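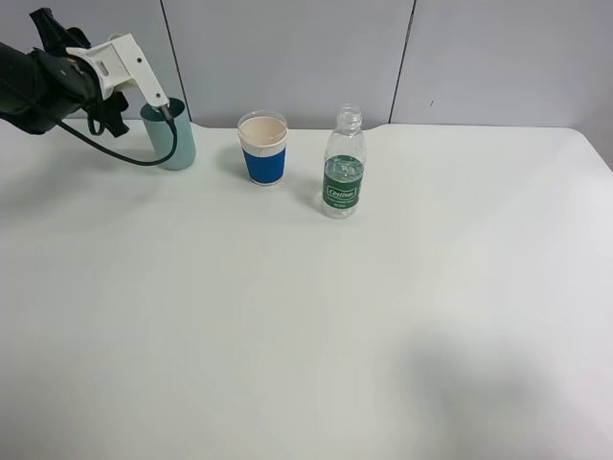 Vonix white bracket, fingertip in the mouth of the teal cup. Black cable hanging in front.

Thursday

Second day on the Vonix trial. Bonmont want a yes or no on the bracket kit before the end of November, and Yichen Lü has drawn up the score sheet. I started at the bench before nine.

The bracket went on with the supplied screws and no filing. Fit is better than the Prarkton one we looked at in spring. Tool offset in the sheet was wrong by a sign on Y, which cost me most of an hour until Zihan Han spotted it. Corrected locally, reported to their support desk, no reply yet.

Cable routing is my main complaint. The loop off the sleeve is too long and it hangs across whatever the tip is working on. The straps under the sleeve also want trimming or tucking in. I have written both down as faults — the kit ships with one cable length and no clips, and the manual says only "secure as needed".

Cups, bottle and table left as Yichen set them out for the cup tests. The paper one with the blue band is the lightest item on the list and I expect it to be the hard case. Force limit stays at 30 per cent until I have been through the whole list once.
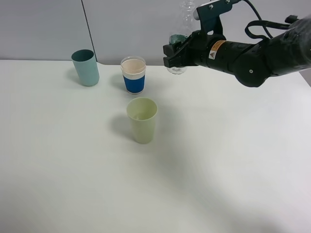

Black two-finger gripper with the bottle, three cups on the table.

The two-finger gripper is the other half of the quote. Heavier, dearer, and the software is plainly older, but the grip settings are laid out sensibly and I could find everything without the manual. Opening width goes in as a plain number, 80 for the bottle. Clear plastic is awkward for our vision side whichever gripper we buy, so I have kept that off the score sheet.

Irén Major rang after lunch about price. The service plan is 3000 a year on top and covers one visit. She thinks that is high. So do I. Aiguo Cai would take the gripper without the plan and keep a spare set of fingers in the drawer.

Firmware on the controller is 101. Release notes mention a fix for slow stops, not tested yet. Ask Yanling Kong for the Fang adaptor back, and order cable clips.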